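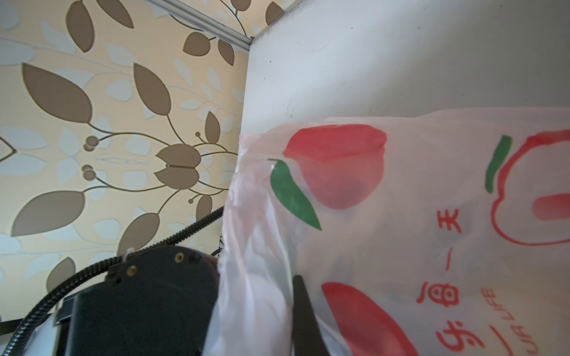 Pattern repeat

A pattern repeat is the distance between one point in a printed design and the next place where the same point turns up. The term is used for wallpaper, furnishing fabric, carpet and gift wrap, but wallpaper is where most people meet it, usually in the evening, with one strip already on the wall and the second refusing to line up. The vertical repeat is printed on the roll label. The horizontal repeat is often the same as the width of the roll, or a tidy fraction of it, so that strips can be hung side by side and appear to be one continuous surface.

Contents
1 Origin
2 Types of match
3 Mirrored repeats
4 Choice of subject
5 Effect on quantity
6 Hanging
7 The Pruvau collection
8 See also

Origin

Repeats exist because printing tools come to an end. A wooden block could be only as large as a printer could lift and press all day, and a roller can be only as big around as the machine allows. Once the block has been pressed or the roller has gone around once, the design has to start over. The designer's work is to make the restart hard to notice, and a good deal of the history of flowered wallpaper can be read as an effort to hide a straight line behind a leaf.

Block printers marked the edge of each impression with small pins, which left dots on the paper. The next impression was set against the dots, and the dots were supposed to disappear under a later color. On many old papers they didn't. Collectors now regard them as charming, an opinion the original customers are not known to have shared.

Rollers made the process much faster and fixed the repeat at the distance around the cylinder. Digital printing has removed the limit almost entirely, and a paper can now be printed with no repeat at all, at a price that explains why most people still have one.

Types of match

Wallpaper is sold under one of three kinds of match.

A random match (also called a free match) needs no lining up. Vertical stripes, plain textures and some small speckles fall into this group. It is the kind most often recommended to beginners and the kind beginners least often buy.

A straight match has the same part of the design at the same height on every strip. If a bird touches the ceiling on the first strip, a bird touches the ceiling on all of them. In a room with a level ceiling this looks orderly. In a room with a sloping one, the birds slowly lose their heads as they go along the wall.

A drop match (or offset match) lowers every second strip, most commonly by half the vertical repeat. The first and third strips are then alike, as are the second and fourth. Drop matches spread the main motif on a diagonal, which hides both the seams and a crooked ceiling. They also ask the person hanging the paper to remember whether this strip is an odd one or an even one, a question that becomes harder after lunch.

The symbols for these matches on roll labels are arrows, sometimes two pointing at each other and sometimes two pointing past each other with a line between. They are easy to understand for anyone who already knows what they mean.

Mirrored repeats

In a mirrored repeat, also called a turnover, the design is drawn once and then flipped along a vertical line to make its other half. The method is old in weaving, where it saved work in setting up the loom, and it passed into wallpaper with no such excuse. Designers liked it because half a drawing could be sold as a whole one.

A flower or a vase normally sits on the center line, since these look reasonable when split down the middle. Stems, leaves and fruit are then sent off to either side. The eye finds the center line quickly and tends to go back to it. Mirrored designs are also known for producing faces. Two berries and a seedpod are enough, and a face once found in a bedroom wall can't be unfound. Children with a fever are the usual discoverers.

A mirrored paper should be centered on something, such as a fireplace or the middle of the longest wall. Started from a corner, it will place its center line wherever the sums come out, typically a hand's width from the window.

Choice of subject

Leaves and vines are the most common subjects for a repeating paper, for practical reasons more than botanical ones. A vine can be bent in any direction to lead the eye across a gap. A leaf can be made larger or smaller to fill one. Few customers object that a plant has berries and a flower at the same time, or that its leaves come in four shapes and two of them are blue.

Animals are less obliging. A single deer in a glade is a pleasant sight, but the same deer at regular intervals up a stairwell begins to look like a summons. Buildings have to stand upright and people must be kept out of the seams. Text is rarely used, as the public will read it.

Scale matters as well. A small repeat can look fussy over a large wall and a large one can vanish behind the furniture, leaving a sofa with a few stalks coming out of the back. Sample books are too small to settle the matter, and have been settling it for generations.

Effect on quantity

The longer the repeat, the more paper is thrown away. Each strip has to begin at the right point in the design, and whatever lies between the end of one strip and the next right point is waste. Shops call this the pattern allowance. It is often left out of a first estimate and always included in the second.

The leftover pieces are generally kept. They are used for lining drawers, patching behind radiators and proving to later owners of the house that the color was once brighter. Rolls should come from the same batch, shown by a number on the label, because colors differ slightly from one printing to the next. The difference can't be seen in the shop and can be seen from the street once it is on the wall.

Hanging

The first strip is hung against a plumb line, with no regard for the door frame or the corner, neither of which is likely to be straight. Each strip after it is matched to the one before at eye level. A small error in the match grows toward the top and bottom of the wall, where it is hoped that visitors won't look.

Paper that is pasted and left to soak will stretch a little. If one strip soaks longer than the next, the two will match at the top and part company lower down. Soaking times are therefore kept even. Paste-the-wall papers avoid the problem and have several of their own.

A full circuit of a room brings the last strip back to the first, and these two almost never match. The accepted practice is to put this meeting over a door, where there is the least of it to see.

The Pruvau collection

The wallpaper collection at Pruvau holds 2,635 samples, most of them from the Skavach works, which printed from blocks and later from rollers. Of these, 226 are mirrored designs. The best known is Sembiring, a trailing vine with paired fruit, whose repeat was altered 3 times because of complaints about a face. The final version has a different face.

Also in the collection are 400 drawings for Okex, a line of papers meant to need no matching. Okex was advertised as suitable for any wall and any hand, and was withdrawn after customers matched it anyway and wrote in to say that it didn't. The letters are stored with the drawings and may be read on request. The reading room is closed in July, when it is being repapered.

See also

Border (wallpaper)
Dado
Lining paper
Plumb line
Tessellation
Toile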